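August 23, 2018

Back from Clutau late and too wired to sleep, so I'm writing this up while I still remember what annoyed me.

Ryan Bloxham has set a target of 300 throws of the suture by the end of the month. A throw, in his accounting, is one pass of the needle plus whatever mess comes after it, up to the point where the tails are trimmed. I asked him in June where the number came from and he said it was a round number. I asked again today and got a slightly longer version of the same answer. Plandari wants to see a learning curve, a learning curve needs points on it, and 300 gives you enough points to draw something. That the something might be flat did not come up.

We did 40 today. That's a good day by our standards, and I was at the console for more than half of it, and my right shoulder knows it.

The routine, for my own sake, because I keep skipping it in these entries and then can't remember what we changed. Pad on the block, cloth around it, lamp on. Operator sits down, clutches in, waits for the beep. Pick up the needle, drive it through, pull, wrap, cinch, trim. Foot pedal to close the example. Then you say out loud whether it was any good, and whoever is on the laptop types what you said. That last part is the one I have a problem with, and I've had a problem with it since we started.

We label our own work. I drive the needle, I feel it go wrong, I fix it with a little wiggle nobody taught me, and then I say "good." It goes into the pile as good. The network will be asked to learn from it that the wiggle is part of suturing. Maybe the wiggle is part of suturing! I'm not a surgeon. Neither is Ryan. The one person in the building who has ever closed a wound for money came by for an hour, did 4 throws at twice our speed, and told us our wrapping direction was backward on every second knot. Ryan thanked her and logged the 4 as "style B."

Style B. I thought about that for the whole drive home. If what the only qualified person does is style B, then what is style A? Style A is two engineers who learned from a video.

I did bring this up, in what I thought was a reasonable tone. Ryan's position is that the model doesn't need perfect examples, it needs consistent ones, and that we can get perfect ones later from Estow once they have seen something move. I half believe the first part. I have seen small models do fine on sloppy data when the sloppiness was random. Ours isn't random. Mine leans one way and his leans the other, and you can tell from the trace alone who was driving. I could, anyway. I'd bet the network can too, and then what it will learn is which of us is in the chair.

He said I should write that up. So I suppose this is me writing it up.

Other things from today. The old Bunting pads are gone and the new batch feels stiffer to me. Ryan can't feel any difference, but then there is no force feedback on the console, so what I mean by "feels" is that the thread comes through in a jerk where it used to slide. I asked for the batch change to be written in the log. It went in as a note under the date, not as a field, so when we train on the whole set there will be no way to split it out without somebody reading the notes. That somebody will be me. I've made myself a reminder to add the column before we go any further, and I am putting it here too so that I can be irritated at myself properly if I don't.

The clutch stuck 2 times. Both times the example was saved anyway, with a long stretch in the middle of nothing happening. I wanted those thrown out. Ryan wanted them kept and trimmed. We kept them and trimmed them, and I don't love it. Once you start cutting the dull parts out of some of them you've decided what the dull parts are, and a pause is sometimes the whole point. I pause before I grab the needle again because I'm checking the angle. Cut that and you've got a machine that grabs without looking.

Also the question of reusing pads. A fresh pad gives you clean lines and nothing in the way. A pad that has been worked on gives you old knots, tails, stain, all of it in view while you try to do the next one. Ryan likes using them until they're full, because they cost money and because, he says, clutter is good for the model. It might be. But we never tell the model which knot is the one we're making. There's one from this morning in the same view as one from five minutes ago in the same view as the one in progress, and the label is just "good." Good which?

I went through the wrist camera footage after dinner, mostly to check whether I was being unfair about that.

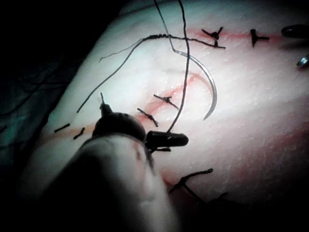 Wrist view, needle and thread still in play. Eight knots on the pad already.

I don't think I was being unfair. The needle reads beautifully, I'll give it that, with a nice bright curve to it even with our one cheap lamp. But follow the thread. It has twisted up on itself and the twisted bit looks frayed, with a fine strand wandering off to the left. Ask a network to find the thread in that and it has to choose between the thick part, the wispy part, and all the little dark tails, which are the same color as everything else it's supposed to care about. And the finger is so close to the lens that it's a gray blur over the lower left, right where one of the incisions runs. I can't say where that line goes under there, so I don't know why I'd expect the model to.

There's a knot peeking out just under the jaws, too. I stared at it for a long time trying to decide how I'd label it if the file came to me cold. An old knot? A new one? From a single still I couldn't say, and I work here.

What bothers me most is that I'd have called that one fine from the console. You don't see it like this when you're driving. You look at the needle and your brain throws the rest away, which is the trick we're supposedly teaching and the one thing that never gets recorded. The camera keeps everything and weights it all the same.

Things I want to try, before I lose my nerve. Mark the target on the incision before each throw, even just a click on the laptop. Give every example an operator field, a pad field, and a count of how many knots were already there when it started. Hold back all of one person's throws and see how badly it does on them. I already know Ryan will say that last one is a waste of good data. I'd like to see the number before we agree it's good data.

And get the surgeon back. I'd trade every one of my throws from today for a morning of hers, and I include the ones I was proud of.

I should be fair to Ryan here because I'm tired and I know how I sound. He got the thing running. The console was in a closet when he found it, and a year ago I'd have said there was no chance of it tying anything. It holds a needle. It follows your hand with hardly any lag. When he trained on the first small batch and let it run, it moved toward the needle, stopped above it, and opened its jaws, and the people from Plandari clapped. I clapped too. Then it stayed there with its jaws open until he hit the stop. In the slides that went out afterward it says "autonomous needle approach." I suppose it did approach.

I keep asking what this is for and I keep getting the long-range answer. Some day, some clinic, some place with no surgeon for hours. Fine. I'd like that to exist. I don't see the road from here to there running through me at a console with a stiff shoulder saying "good" into a room, and I've yet to hear anyone lay it out in steps small enough that I could check one.

More tomorrow. Ryan wants to start early – he always wants to start early – and the needle driver has to be homed before anyone touches it. Need thread, the spool on the bench is almost done. Add the pad column. Ice for the shoulder, if there's any left in the freezer.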